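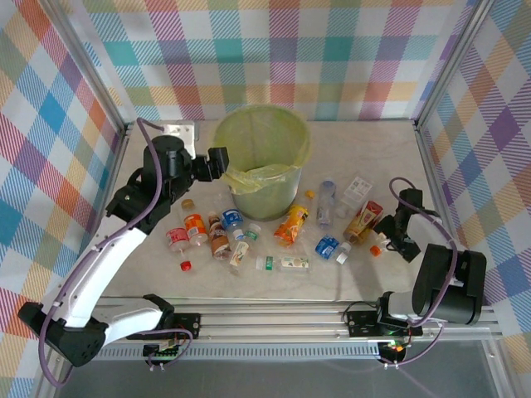 Akash Maurya wrote: Same thing with ours, liner goes down inside the bin by the second day and then whatever you throw in lands between the bag and the plastic. Which size are you using?

Reply from Elibariki Swai:
The 8 gallon ones from Stestbridge. Yellow, thin. Bin is the small round Inberg, the pale green one. Rim says nothing about size, box says nothing useful either.

Tried so far -
- folding the extra over the lip, all the way round. Holds untill somthing heavy goes in
- knot at the back to take up slack. Tore the bag
- rubber band over the rim. Snapped, was an old one tho
- 2 bags at once. Waste of bags

Juice cartons are the worst. Never fully drained, they drop straight to the bottom and drag one side down. Then it drips in the bin and I'm washing it out Sunday night again.

Akash Maurya:
8 is way too big for that bin. All that loose plastic hanging down the front, that's your extra. I went down to 4 and it stopped, mostly. Also push the bag right to the bottom before you fold it, get the air out. If it's puffed up the first heavy thing pulls the rim in.

Elibariki Swai:
Have 124 of the 8s left, bought the big box in December. Not throwing those out. Did the air thing just now, sits flatter. Will flatten cartons too - rinse, squash, cap back on.

Status changed: waiting on customer

Elibariki Swai, 5th January:
Update. Air thing + new wide rubber band under the lip, bag folded down over it. Three days no slip, two cartons in there. Bag still looks baggy on the outside, don't care. Can somebody at Humummont put the liner size on the bin page pls, had to guess

Status: solved, page request passed on to catalog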